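Projects > Robotics Club > Reports > Refrigerator Tasks
Search this site Enter keywords Go
Reading time: 2 min

Opening and Closing Refrigerator Drawers in Simulation: Final Report
Elínborg Hauksdóttir, Borkness Robotics Club
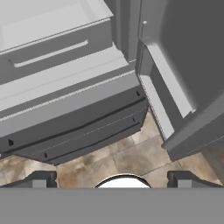 The project set out to train a policy that closes a refrigerator drawer and then the door, in that order, starting from a random kitchen layout. All work was done in the simulator, using the camera mounted at the wrist. We chose the order drawer first, door second after the initial trials in December. With the white drawer pulled out and the door swung open beside it, the long horizontal handle is the feature easiest to locate from the wrist view, and both gripper fingers stay visible for alignment. The bright rim of the door bin was a problem for our first edge detector, which took it for a second handle.

Method

Demonstrations were recorded by keyboard teleoperation. We collected 200, of which 40 were held out for testing. Each was stored as wrist images, joint positions and a binary gripper command. Episodes in which the arm touched the door before the drawer was closed were discarded and recorded again. Floor and cabinet textures were changed between episodes. Training ran overnight on the Hedegaard lab machine.

The policy predicts end effector motion in short chunks. Gripper state is predicted separately with a threshold. A contact check stops the push when drawer travel falls below 2 mm over 20 steps.

Results

Drawer closing was reliable when the approach was square to the front panel. Oblique approaches pushed on one end of the handle and the drawer stalled on its slide. Door closing failed mostly on layouts with a neighboring cabinet close to the hinge, where the planner ran out of elbow clearance. Replacing the edge detector with a learned mask removed most of the handle errors but slowed the control loop.

Remaining work

The slide friction in the Zinureck asset is set too low and should be measured against a real drawer. The door stage needs its own contact check. Logs and configuration files are in the club folder under Media, sorted by run number.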